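Does a Table Need a Cloth?
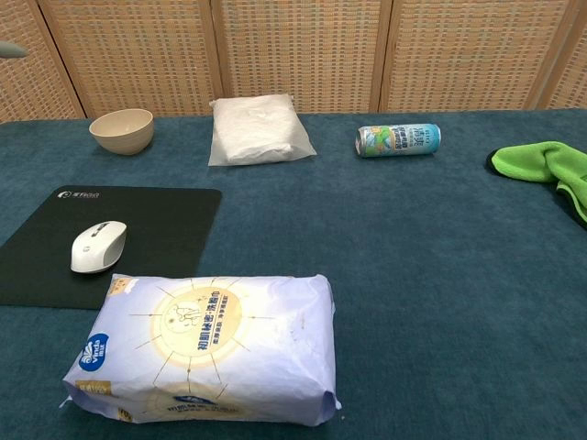

Teal cloth, cream bowl, one can on its side.

I have been suspicious of tablecloths for most of my adult life. My mother ironed hers. I own a washing machine that stops mid-cycle if you look at it wrong, and the idea of adding a big heavy piece of fabric to its duties never appealed to me.

Then I read one too many posts about how a cloth "grounds" a room. The Pirkurent newsletter is the worst for this. Every June they run a piece on summer tables, and every June I read the whole thing and get annoyed. This year's claimed that a dark cloth makes ordinary things look chosen. Does it? I put a dark teal one down, the felt-like sort, and left everyday stuff on it to see.

I'll give them the bowl. It's a small round thing in matte cream, and on bare wood I never noticed it at all. On the teal it looks like something from a shop where they don't put prices on the shelf. I had to admit that out loud in my own house, and I didn't enjoy it.

The white pouch still in its plastic bag is another matter. It looks like a soft white pouch in a plastic bag. No cloth on earth is going to help with crinkly wrapping, and the dark color makes it stand out even more. The drink can lying on its side does better than I thought it would, mainly on account of the pale blue and the green bits on the label. I wouldn't say it looks chosen, though. It looks like a can.

So that's one out of three, and the bowl was the prettiest thing to begin with.

The screen behind the table has been a better buy. I was rude about folding screens for years — they always seemed like furniture for people who change clothes in front of guests — but the beige woven panels with the light wood strips do calm things down back there. It came from Wimside, the secondhand place, and I talked myself out of it 2 times before I went back. Woven stuff does collect dust in every little square. I go over it with a dry paintbrush, and it takes forever.

Back to the cloth. Felt grabs everything. Crumbs, hair, lint from the other laundry, all of it, and it will not let go when you brush it with your hand. I bought a Zaster lint roller with 200 sheets and I can already tell you that number isn't as generous as it sounds. You also can't slide anything. You pick it up and put it down, like a museum.

Hämäläinen has a linen one in almost the same color that would at least go in the wash without an argument. I looked at it for a long time and closed the tab. I don't want to become a person with a cloth for each season.

For now the teal stays on, and the pouch is going in a drawer. If anyone has a way to get lint off felt that doesn't involve buying more sticky paper, the comments are open.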